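Mon 10 February

Storage day, second attempt. The Nusmont shelf in the study has been over its load rating since January, when I moved the paper archive onto it without weighing anything. Rating is 13 kg per level. The bottom level was carrying roughly twice that. The shelf has a visible sag and I doubt it will come back.

Decided to split the archive into bins and keep the heavy paper on the floor. Lotte Baert had one left from her move and offered it. White plastic, rounded corners, oval handle slot in the side with a raised lip. The lip matters to me; the Drelitz crates have a bare cut edge and I can't carry one up the stairs without stopping.
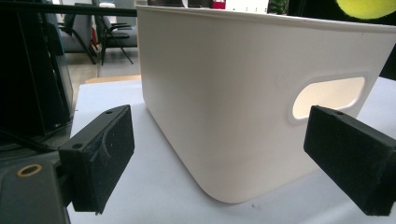

Lotte's bin on the white table. Faint scuff to the left of the handle.

Filled it with water in the bathtub to get the capacity, one jug at a time. Came out a little under the figure she gave me, but I stopped short of the rim, so call it a draw. Dried it and put in the first batch: receipts, the Naidoo correspondence, three binders of meter readings. A ream is 500 sheets and weighs close to 2.5 kg at this format, so I set the limit at four reams' equivalent, 2000 sheets, and wrote that on masking tape inside the rim. Ineke Brouwer says I will ignore the tape by spring.

Handle test: lifted it full, held it for a minute, set it down. Slight flex in the long wall, no creaking. Acceptable. I would not stack another full one on top without a lid, and there is no lid.

Remaining: the tax folders, the slide boxes, and the loose manuals — most of those can go to recycling, the Trandel boiler one stays. Need two more bins of the same footprint if they are still sold. Ask Lotte where she bought hers. Shelf to be unscrewed on the weekend, wall plugs to be checked at the same time.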